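Flinddale Student Robotics Workshop
Project notebook, Manipulation Group
February, afternoon session
Entry 16

Purpose of session

The group continued the fabric handling task for the spring demonstration. The task is to pick up a small soft item, raise it clear of the work surface, and present it upright to a second gripper. Students operate the hand-held grippers directly at this stage. The recordings will later be used to train the arm on the Lolodberg bench, which remains powered down until the safety review is complete.

Condition of equipment at start

Both hand-held grippers were checked before use. The finger pads on Unit A were replaced at the end of the previous session and have now been run in. Unit B still carries the original pads. The left pad on Unit B has a slight lift at the lower corner. It was pressed back and left in service, and it should be looked at again before the next entry.

The marker mount on Unit B was found loose and was tightened. Students are reminded that a mount which has moved must be recalibrated even when it looks correct. Calibration was repeated on both units. The first attempt on Unit B was rejected by the Tuvetti software with the same message recorded in Entry 14. Closing the program and opening it again cleared the fault. The cause has still not been found.

Storage at start of session: 58 gigabytes free on the shared drive. This is enough for the present task but will not cover the two-handed work planned for March. A request for additional space has been submitted to the department.

Procedure

1. Item placed on the desk in one of the agreed starting positions.
2. Operator approaches from above with the jaws open.
3. Jaws closed on the lower part of the item and held for a short pause.
4. Item raised until the top stands clear of the surface.
5. Item turned toward the second operator and held still.
6. Item returned to the desk. Recording stopped by the operator, not by the person at the computer.

Step 6 was changed from the earlier version of the procedure. When the recording was stopped from the computer, the last part of the motion was often lost, and the trimming took longer than the session itself.

Results

A total of 141 recordings were made. Of these, 6 were set aside: four because the marker on the second unit left the view for too long, and two because the operator began moving before the recording had started. The remainder have been copied to the shared drive under the folder name Berhe, in keeping with the naming list on the inside cover of this notebook.

Stiffer pieces were lifted cleanly on most attempts. Thin pieces tended to fold over the pad when the jaws closed near the edge. Gripping lower down gave a more upright hold, but it also caused the piece to lean away from the second operator, who then had to reach around it. Students tried a slower close. It helped with the thin pieces and made no clear difference with the thick ones.

Two operators reported sore wrists toward the end of the session. The rotation was shortened for the last part of the afternoon. The shorter rotation should be kept for all later sessions, and the sign-up sheet has been amended.

Discussion

There was some disagreement about whether failed grasps should be kept. The present rule is that a grasp which fails and is then recovered within the same recording is kept, and a grasp which is abandoned is discarded. Several students argued that the abandoned attempts would be useful for testing. The rule stands for now. Abandoned attempts from the next session will be moved to a separate folder instead of being deleted, and the question will be taken up again when the first training run has been reviewed.

It was also noted that nearly all recordings so far have been made with the operator standing. The arm will work from a lower mounting point. Some seated recordings are needed before the set can be considered complete.

Action items

Replace the left pad on Unit B.
Write down the exact Tuvetti message the next time it appears, including what was open at the time.
Prepare a set of seated starting positions and mark them on the plan.
Bring more thin fabric pieces. The present supply is worn and no longer behaves like new cloth.
Update the written procedure in the binder to match step 6 as given here.

Corrections to earlier entries

Entry 15 gives the pad spacing for Unit A with the jaws fully open. The figure was taken before the pads were changed and should not be used. A new measurement is to be entered by whoever opens the next session.

Entry 12 refers to the "old" calibration sheet. The sheet meant is the one with the torn corner, now kept at the back of the binder.

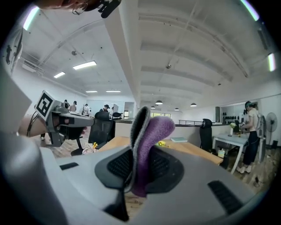 Why does the group record with hand-held grippers before using the arm?

Students can collect a large number of grasps by hand in a single afternoon, and the work can go forward while the arm is waiting for its safety review. The same recordings are then used as training material once the arm is cleared for operation.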